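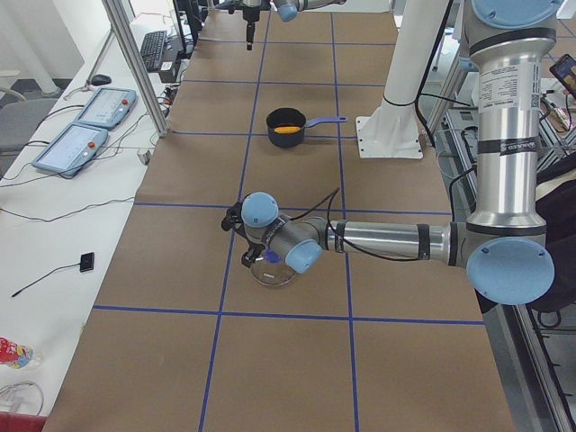
Jianhua Deng wrote after the first session that a street grid is what a town gets when its planners run out of ideas, and asked whether we could please spend the term on places with some curves in them. We will get to the curves! But I want to defend the grid first, and this whole handout is my answer.

Week 2: Reading a Town Grid

Start with the line itself. Two long strips of blue tape down a sheet of brown paper, a few more across, and you have lots of rectangles with very little work. Surveyors loved grids for the same reason. A straight line can be carried over a hill with simple gear, a corner can be found again years later, and a lot can be sold to a buyer who has never stood on it. Much of what we study this term comes out of that last point.

Block size

Please look at block size before anything else on a map. In Trondetti the blocks are 200 feet on a side, measured from one property line to the next. In Skikier they run more than twice as long in one direction, with an alley down the middle. Walk both and you feel it in your legs. Short blocks give you a corner every minute or so, and corners are where shops want to be. Long blocks give you quiet middles, deeper yards and fewer crossings, and the shops bunch up at the ends.

Short blocks also cost a lot of land. Every new street is ground that can't be built on, and the town has to pave it and plow it forever. When you hear someone praise small blocks (I do it constantly), ask how wide the streets are too.

Where the grid breaks

My favorite part! Almost every gridded town has a seam where two surveys meet and don't agree. Flukano has a beautiful one. The old river town was laid out to face the water, the later farm additions were squared to the compass, and along Suominen Avenue 13 streets come in from the north and hit the other grid at an angle. You get thin triangles, odd little parks, a bank with a pointed corner, and crossings that drivers hate.

Things that commonly bend or break a grid:
- a river, bluff or wetland
- a road or trail older than the survey
- a rail line, with its yards
- two landowners who each hired their own surveyor

The last one is more common than you might think, and it's a joy to spot. Look for streets that jog a few feet sideways and carry on, often under a new name.

Lots and measuring

The Trondetti plat calls for lots 100 feet deep, back to back, which fills the block exactly. Measured today, one block near the depot comes out at 190 feet. Where did the rest go? Street widening is the first guess, a bad chain is the second, and we will look at the deeds together in class. Bring your guess in writing, even a wild one.

For next time

Choose one seam in a town you know. Draw it by hand, a full page, with north marked and both grids carried well past the point where they meet. Street names can wait. Then write a paragraph on which grid you think came first, and what on the map makes you think so. Tracing is fine - rulers too.

Jianhua, you may bring a curve.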